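From: Aurora Falcão
To: Lalura Street parents list
Subject: Re: Hand-me-down sizes, again

Yavuz Ertürk wrote:
> Can we please agree on what "3T" means before the next swap? I took home
> 6 pairs of pants marked 3T in January. Two fit. One would fit me.
> I propose we go by the label and leave it at that.

Yavuz, I feel your pain, but going by the label is how we got here. A label tells you what the factory hoped for. It says nothing of the seventy trips through a hot dryer that came after, or of the brand, and the brands have never met each other. My Hikis 3T leggings stop at the shin. The Closura ones, same size, could be rolled up twice and still drag through a puddle.

So my counter-proposal, which I made last year and which went down like a wet sock: we measure. Lay the pants flat, fold one leg over the other, run a tape from the crotch to the cuff. Write the number on masking tape and stick it on the waistband. If the waist is elastic, give it relaxed and stretched, and please stretch it the way a child would, not the way you would if you were angry at it.

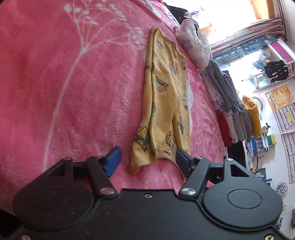
Yavuz wrote back to me off list that a tape measure is all very well, but half the parents will measure the outside of the leg and the other half the inside, and then we'll have two wrong numbers where we used to have one. He would also like it known that he doesn't own masking tape.

Fair. Inside leg, then, in inches, and I will bring tape. Cuffs count as leg. Feet on pajamas do not.

While I have you — the Ursu snowsuit is still making the rounds with a broken zipper. Whoever has it now, either fix it or let it die. It has been "nearly new" since before my youngest was born.

Doors open at 2. Bring bags, and please take home whatever you brought that didn't go. My hall closet is full and it's starting to lean.

Aurora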